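# Mum coming home after keyhole surgery – what do we need to sort out first?

**Asked by Alina Cozma**, Friday, February 4, 2022

My mum is 76 and is having her gallbladder out by keyhole surgery later this month. She lives alone in Olcombe and I'm 80 miles away in Brollville. The hospital says she may go home the same day if there is somebody with her for the first 24 hours.

I can stay from the evening before until the Sunday, then I have to be back at work. She has a house with the bathroom upstairs, a heavy old kettle, an elderly spaniel who pulls on the lead, and a neighbour who would do anything but is older than she is.

I've read the leaflet and it's mostly about fasting and what to bring. What I want to know is the dull practical stuff. How long before she can manage the shopping, the dog and the stairs? Is it worth paying someone to come in? I've been quoted 1,486 pounds for a fortnight of twice-daily visits and I don't know if that's money down the drain.

She has no fears about the operation, by the way. She has asked the surgeon more questions than I would have dared.
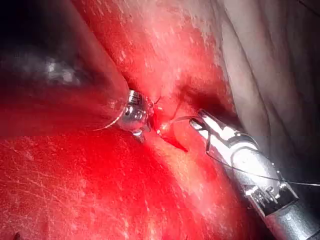
She also wants to know when she can drive again, as she takes two friends to their choir on Tuesdays and is already worrying about letting them down.

---

**Answer from Feven Habte** (marked as helpful)

I've done this with both my parents and my aunt, all keyhole, all over 70. I'm not medical, so go with what the ward says if it differs.

**Stairs.** All three did the stairs the first evening, slowly, with someone behind them. Put a chair on the landing. Put a second set of everything upstairs – glasses, phone charger, tablets, water – so she isn't going up and down for them.

**Bed.** Getting out of it is the awkward bit. Rolling on to the side and pushing up with the arm is easier than sitting straight up. An extra pillow helps. My aunt slept in a recliner for three nights and liked it so much she carried on.

**Shoulder pain.** Ask about this before she goes in. They use gas to make room to work and some people get an ache in the shoulder afterwards. My dad was convinced it was his heart. If she gets chest pain or is short of breath, though, don't put it down to the gas, get help straight away.

**Stitches.** Ask which kind she's had. Some dissolve, some have to be taken out at the GP surgery, and some places use glue. The ones inside are left alone. Get it written down before you leave the ward, along with how long to keep the dressings dry and who to ring at night.
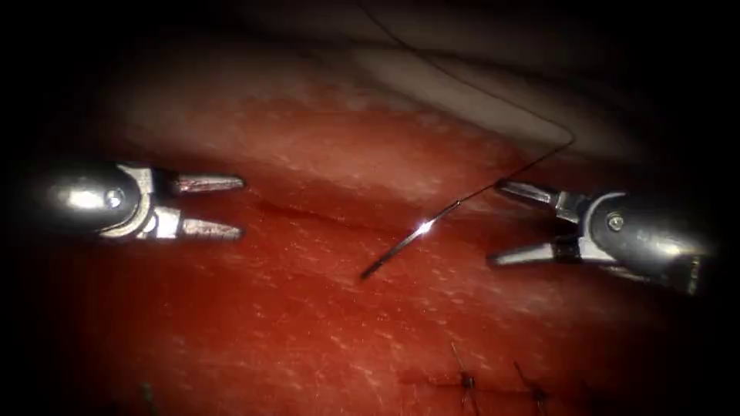 *Curved needle with thin dark thread between two graspers. Two stitches are already in, lower down.*

**Lifting.** We were told nothing heavier than a half-full kettle to begin with. Buy a small travel kettle. Move the saucepans out of the bottom cupboard before she goes in, and get the shopping delivered for the first few weeks.

**The dog.** This is the one I'd pay for. A dog that pulls is no good for a sore tummy. A walker once a day will cost far less than your quote, and you could ask them to put the bins out as well.

**Driving.** She needs to be able to do an emergency stop without it hurting, and she should ring her insurer. Mum was back at it after 2 weeks, my aunt took longer. Let the choir friends arrange their own lift for the whole of February and then it's off her mind.

---

**Answer from Katsuhiko Yagi**

I would not pay for the fortnight up front. Ask if the agency will do three or four days and then extend by the day. Ours did, and we stopped early.

Do ask the ward what happens if they have to change to open surgery part way through. It isn't common but the stay is longer and so is the recovery, and you'd want your boss to know that it might happen. 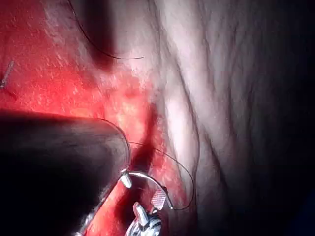 *Close-up of a ridged gripping jaw, with a dark rounded shaft to the left.*

Low-fat food for a few days suited my wife, then she ate normally. Soup, toast, bananas. Freeze some portions in small tubs she can lift.

---

**Answer from Kamrul Weerakoon**

get her a long phone cable and a bell for the neighbour. also peppermint tea for the wind

---

**Comment from Alina Cozma**

Thank you all. Dog walker booked, and the agency will do it by the day. Kamrul, she already has the peppermint tea. She says no to the bell.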